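Visit Report: Open Day at the Plovinura Teaching Hall, Dendness

February 2022

I went to Dendness for the winter open day at Plovinura, a training and test site where small labs and shops can see robot arms being taught bench work. Our own lab does routine sample prep, and my manager wanted to know if any of this is ready for us. What follows is put together from my notes. I paid for my own lunch and nobody asked me to write anything nice.

Getting there and signing in

The site is at the end of the Flindska bus line, a short walk past the tile warehouse. Parking is free but the lot was full by the time the doors opened. At the desk they gave me badge 86 and a folded program. Coats go in a room to the left. Safety glasses were handed out at the inner door and had to be given back.

The program had three parts: a talk, the hall floor, and a session where visitors could try the controls. I skipped most of the talk. The slides are supposed to be sent out by email and I had not received them when I finished this report.

What they teach there

The hall is split into stations. Each one has a table with white panels behind it and one job that gets taught over and over. There was a towel folding station, one for putting lids on boxes, and one for pouring colored liquids from test tubes into a beaker. I spent most of my time at the pouring one because it is closest to what we do.

There are two ways of showing the arm what to do. In the first, a person takes hold of the arm and moves it through the job by hand while the joint positions are saved. In the second, the person sits off to the side with a pair of handheld controllers, and the arm copies the motion. The hall calls one full run from start to finish a demo. A set for one job at Plovinura is 97 demos, and they don't start training on a job until the set is complete.

The views from the wrist cameras are saved along with the joint positions. For picking up a tube, that is the view the staff care about most, as the camera sits right behind the fingers. Clear plastic on a white table is hard to make out, even for a person looking at the screen. The colored liquid helps a good deal. 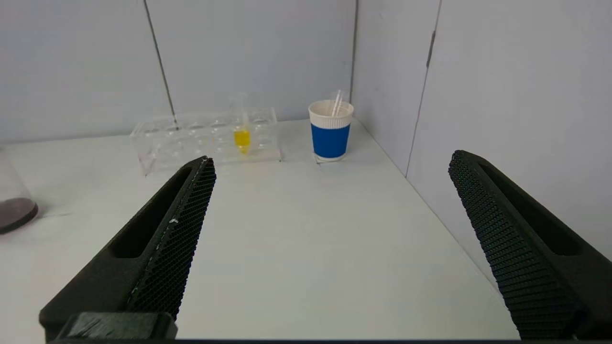 Stefanou, reading my draft, wrote in the margin that the color is exactly what worries him: most of what we handle is clear, and a set of demos made with bright yellow might teach the arm to look for yellow. I put that question to the staff in an email afterward. The answer was that they have the same concern, and that a set with plain water is planned for later in the year. They had no results to share yet, so I would leave this one open.

I also asked about the finger pads. They are textured to keep a smooth tube from turning in the grip. The staff check them between sets and swap them when the texture gets flat. We would need to keep spares on hand if we bought an arm like these.

Watching the pour

A pour demo starts with the arm clear of the glassware. The operator brings the gripper to the rack, closes on a tube, lifts it straight up until it is out of the hole, carries it over to the beaker and tips it. Then the tube goes back in the rack. On paper that is nothing. By remote control it takes patience. The operator has no feel for how hard the fingers are pressing and has to judge it by eye and by the readout.

Lifting was the slow part. If the tube comes up at an angle it catches on the edge of the hole. The tipping goes faster, but it is where the operators disagree with each other. One tips early and lets the liquid run in a thin stream. Another gets the mouth of the tube low over the beaker first and then turns the wrist. Both are allowed in the set. I was told that some variety is wanted, up to a point, and that a set made by one very tidy person tends to fall apart as soon as a tube is out of place.

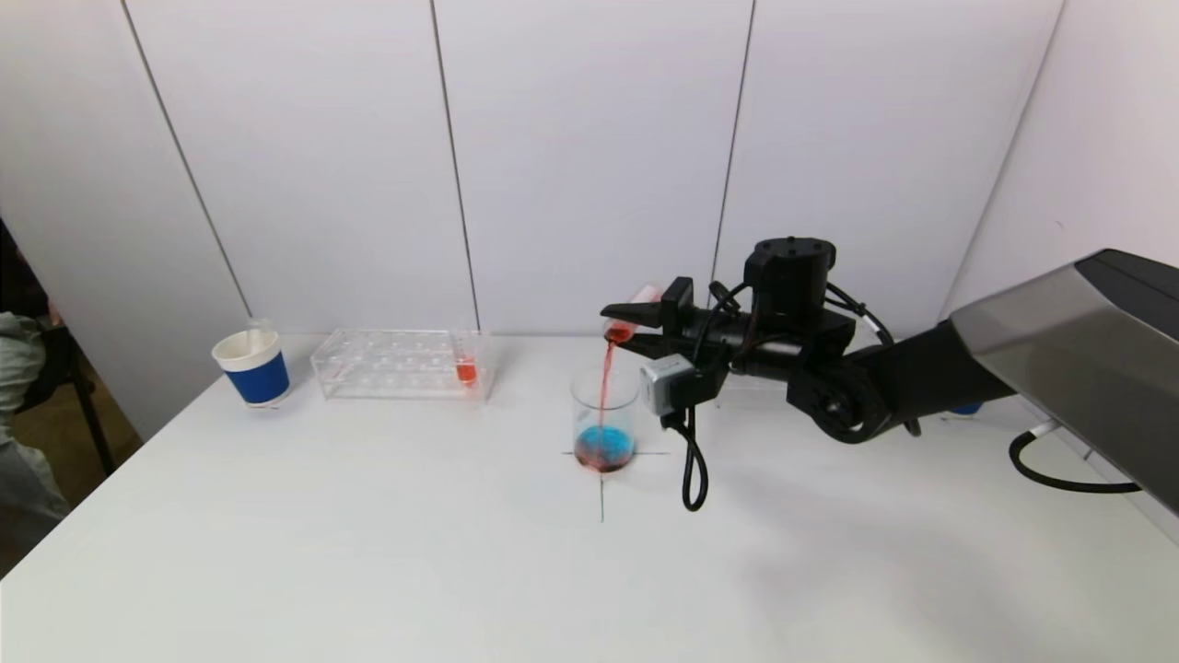
The beaker position is marked on the table with a cross so it can be put back in the same spot between demos. For the later part of a set the beaker is moved off the mark on purpose, a little further each time. The racks get moved too. The person resetting the table follows a printed sheet for this, and I got a copy of it, which is in our shared folder.

Resetting takes longer than the demo. Used tubes come out, fresh ones go in, the beaker is emptied and rinsed, and everything goes back where the sheet says. I timed a few and 3 minutes was the usual figure with one person doing it. If we ever do this ourselves, that is the number to plan around, and the pour itself hardly matters.

Trying the controls

Visitors were let on in the order of their badge numbers, starting from the high end, so I didn't have a long wait. You get a short briefing, then a practice run with nothing in the gripper, then the real job. There is a foot pedal, and the arm only follows you while it is pressed. Take your foot off and it stops where it is. I used that a lot.

My first mistake was looking at my own hands. The briefing tells you to look at the arm, or at the screen, and leave your hands alone. My second was going for a tube from too far out, so that the fingers came in crooked. The fix is to stop short of the rack with the fingers open, line up, and only then go forward. Going slowly is fine. Going back and forth is worse, because every bit of wavering gets saved and the arm may learn to waver.

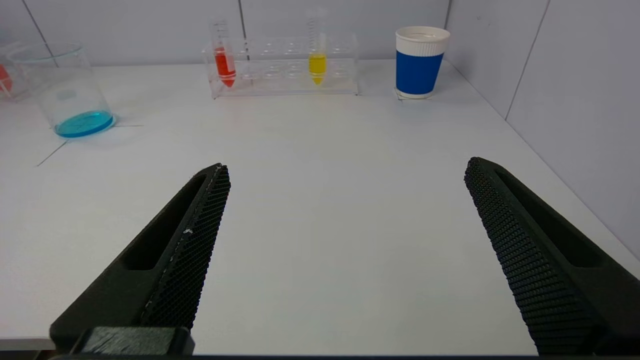 Wrist camera view: fingers open, with the beaker, tube rack and paper cup beyond them.

I got one tube out of the rack and back in again. I did not get to pour. Visitor runs are thrown away at the end of the day and are not put into the training sets, which seemed right to me after watching my own playback.

Moving the arm by hand was easier. It is light to push once the brakes are released and you can feel it when the tube touches the side of the hole. The drawback is that your own arms end up in front of the cameras, so the pictures saved with those demos are less useful. Plovinura uses the hand method mostly for teaching fixed positions, such as where to park, and the controllers for the rest.

Two arms at one table

After lunch the talk turned to layouts. With a single arm, everything has to be within its reach, and things get crowded near the back of the table. With two arms, each side can have its own rack and the beaker goes in the middle where both can get to it. The operator holds one controller in each hand. This sounds harder, but the staff said most people pick it up within a session, since the hands are used to working as a pair.

The trouble is in the middle. Both arms want the same space over the beaker, and the operator has to park one while the other pours. For our kind of work I would want to know how well the trained arms keep out of each other's way with no person at the controls. I was told there is a slowdown zone set around the center of the table. I did not see it tested.

Cables are another point. They run along the outside of the arms and hang down near the wrist. The staff do a slow pass through the whole range of motion before each set to see that nothing snags.

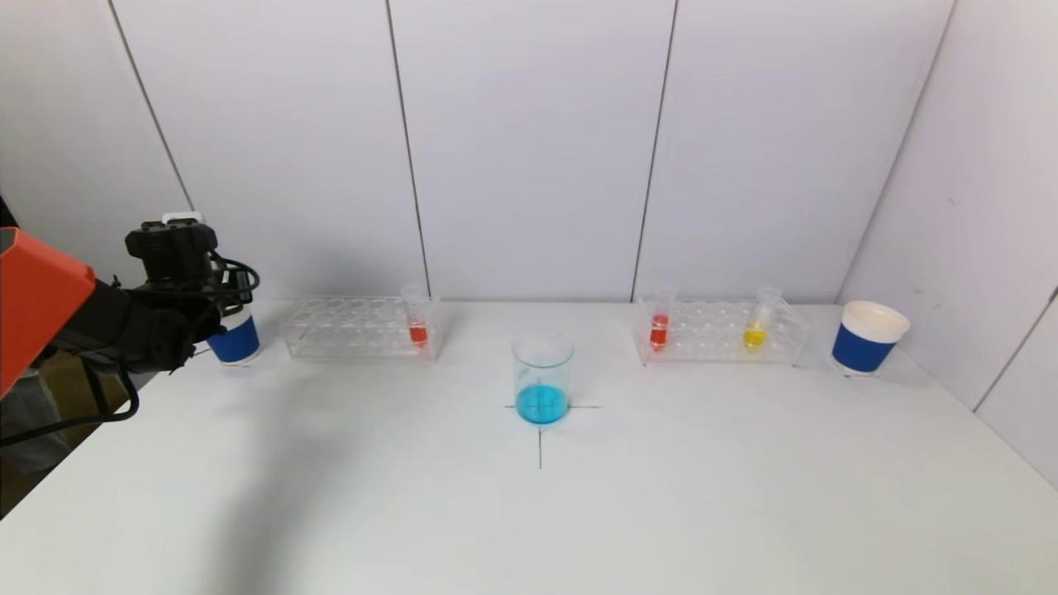 Costs and questions

Plovinura does not sell arms. It rents station time to outside groups, with an operator or without. The smallest booking is 20 hours. The price list is being redone and they would not let me take the old one, so I can't give a figure. I asked for a quote for a single-arm station with an operator and will forward it when it comes.

Still open from my list:

How the training holds up with clear liquids.
Whether we can bring our own racks. Ours are taller and not see-through.
Who owns the demos made during rented time. I got two different answers.
How the site handles spills on the arm itself. The covers I saw were for dust.

My view for now is that the teaching side is further along than I expected and can be learned by ordinary lab staff. The trained result is harder to judge from one open day, as most of what was running in the hall was being driven by a person. I would suggest a rental booking before we think about buying anything, with two of us going so that one can drive while the other resets the table.

For anyone going to the next one: eat before you arrive, the cafe line is long. Bring layers. The hall is kept cool and the talk room is not. The last bus back toward Flindska leaves before the closing session ends, and I ended up sharing a cab.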